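3.2 Stands and their adjustment

The second group of objects in the inventory consists of stands: devices whose only purpose is to hold another item at a chosen height and angle. We treated them apart from the instruments and cases described in Section 3.1, as their use involves a different set of decisions. A case is either open or shut. A stand has several joints that can each be set on their own, and a person setting one up will often go back to an earlier joint after dealing with a later one.

Two types were retained for the analysis: the folding music stand and the tabletop microphone stand. Floor-standing boom stands were left out of this part of the study, and are taken up again in Section 5 with the cable runs.

The music stand has three parts that matter for our coding scheme. These are the desk, the central pole and the tripod. The desk is the surface that carries the score. The pole sets the height of the desk, and the tripod sets the footprint. In the coding scheme each part is given its own column, and the joint immediately below the desk is given a fourth, as it governs the tilt and was the source of most disagreement between coders in the pilot.

Tilt was recorded relative to the pole and not to the floor. A desk can look level while its pole leans, and the reverse also occurs when one leg of the tripod is spread less than the others. Coders were told to note the spread of the legs first, then the line of the pole, then the desk. Where the upper edge of the desk could not be seen, the slope was taken from the lower edge and the perforations, which run in straight rows and give a usable line.

The black stand used in the tabletop sessions has a rectangular perforated desk on a black tripod. It was set up on a cloth-covered table, with the legs spread over the cloth and the pole rising between them. Support of the desk and support of the pole were coded as separate contacts, even where they occurred together, as they do at the left of the desk and at the joint below it.

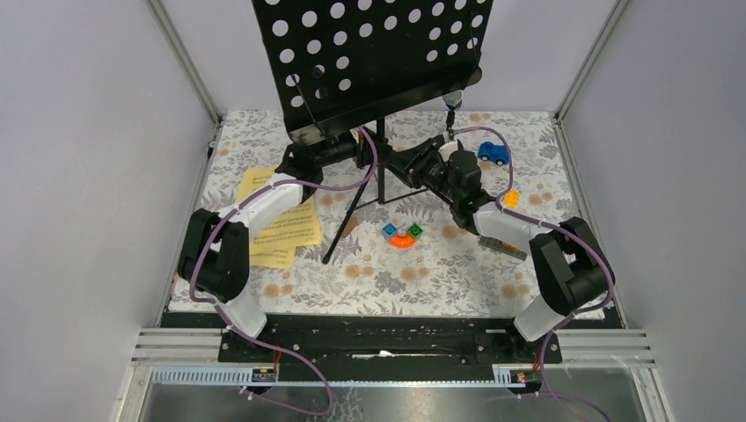 Tshabalala would go further and drop the desk column altogether, on the ground that a player at a rehearsal only ever corrects the joint, and that the angle of the desk follows from it. On that view the four columns hold three pieces of information, and the agreement scores are raised by counting one of them twice.

We have kept the column. It is true that in ordinary use the joint and the desk move together, but this does not hold for stands with a worn joint, where the desk may settle after the hand is taken away. The Zurberg stands in the school collection were noted for this in February, before coding began. With the column removed, a settled desk and a correctly set one would receive the same code. The objection does apply to the agreement scores, and in Section 4 these are given both with and without the desk column.

The cloth needs a short remark. Setting up a stand on fabric differs from setting it up on a bare surface. A tripod leg that is pushed outward can carry the fabric with it and raise a fold, and a fold under one foot is enough to shift the pole. Folds were coded as present or absent for each foot. No attempt was made to grade their size. The printed pattern on the cloth was of some help to the coders, as a break in the line of a stem or flower shows a fold that shading alone would leave in doubt.

The microphone stand is simpler. It consists of a round base, a slim rod and a clip, and it has no legs to spread. Its footprint is therefore fixed, and the only question about the base is where on the table it has been placed. We recorded its position by table quarter, and noted whether any part of the base came over the edge of the table.

The clip was coded in two steps. The first is whether the microphone is seated, judged by how much of the handle extends below the clip. The second is the direction of the head. A seated microphone may still point the wrong way, and the knob at the hinge must then be loosened and tightened again. In the inventory these are listed under one entry -- clip, hinge and knob -- as they cannot be taken apart without tools.

A tilted microphone shifts weight away from the centre of the base. For this reason the direction of tilt was always recorded together with the position of the base, and the two were never entered by different coders.

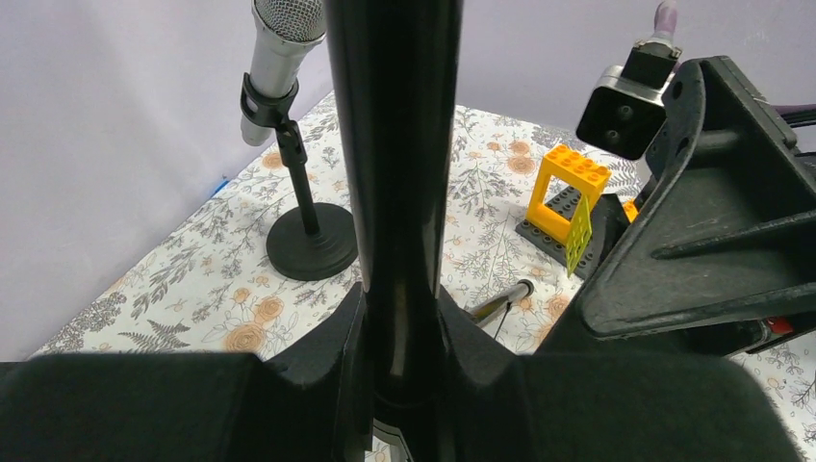
Figure 2. Silver microphone in a black clip on a round-based tabletop stand, head tilted upward.

The combined record for both types of stand holds 2816 entries. Each entry gives the type of stand, the part, the state of the part and the coder. Entries for which the part was hidden were kept and marked as such, so that the share of hidden parts could be compared between the two types. The joint below the desk and the knob at the clip were treated as equivalent for this comparison, as both fix an angle and both are small in relation to the object they hold.

Coding was done in the Traseo annotation tool in blocks of 100 entries, with a break after each block. Coders did not see each other's entries until a block was closed. Disputed entries were then read by both coders together, and those that remained in dispute were left out of the agreement scores but kept in the record.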